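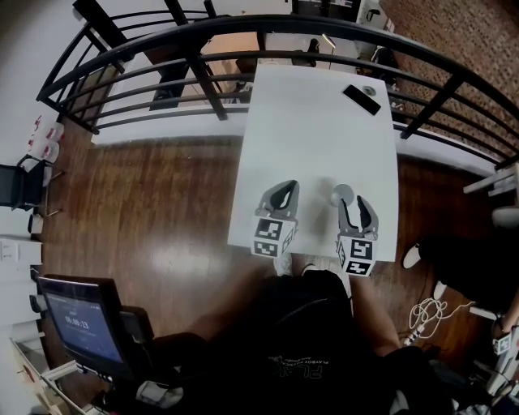 Chapter 4
Walking the Building

After reading this chapter, you should be able to:
Plan a walk-through of a small commercial building
Record the condition of ceilings, floors and exits
Tell a housekeeping problem from a repair problem
Write a walk-through report that an owner can use

Key terms: walk-through, exposed deck, clear path, open item, reinspection

In February 2022, Ruan Adams took over as building manager at Navarrete, a converted mill with 12 tenants. The previous manager had left a box of keys and a folder of invoices. There was no list of what had been repaired or when. Adams spent the first two weeks going through every room with a notebook. By the end there were pages of notes, but many of them said only "looks fine" or "check again," and could not be compared with anything written later.

This chapter covers how to do the same job in a way that leaves a usable record. Chapter 3 dealt with leases and who pays for what. Here the subject is the building itself and what a manager can learn by looking at it.

4.1 Start at the Top

Most managers look at the floor first. It is better to begin overhead. Water travels down, and a stain on a wall often has its source in the roof or in a pipe above. In buildings with a finished ceiling, you may need to lift a panel. Where the deck is exposed, stand in each corner of the room and look along the beams. Note peeling paint, rust marks and any place where the color changes.
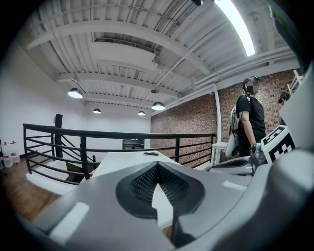

Figure 4.1 White painted ceiling with broad beams and corrugated metal decking.

Paint hides some defects and shows up others. A fresh white coat makes a new leak easy to find, but it can also cover an old one. Ask for the date of the last painting and write it next to your notes.

4.2 Floors and Clear Paths

A clear path is the route a person would take from a work area to an exit. Walk it at normal speed. Write down anything that stands in the way, even if it could be moved in a moment. Small items count, and so do cords and mats. If the same thing is in the path at the reinspection, move it from housekeeping to the list of open items. 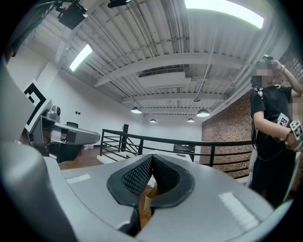 Figure 4.2 Small items such as a cardboard box on the floor belong in the notes.

Floor area matters for the schedule. The Plarkik building, used in the exercises at the end of this chapter, has 2572 square feet on one level, and a new manager should allow roughly 2 hours for it.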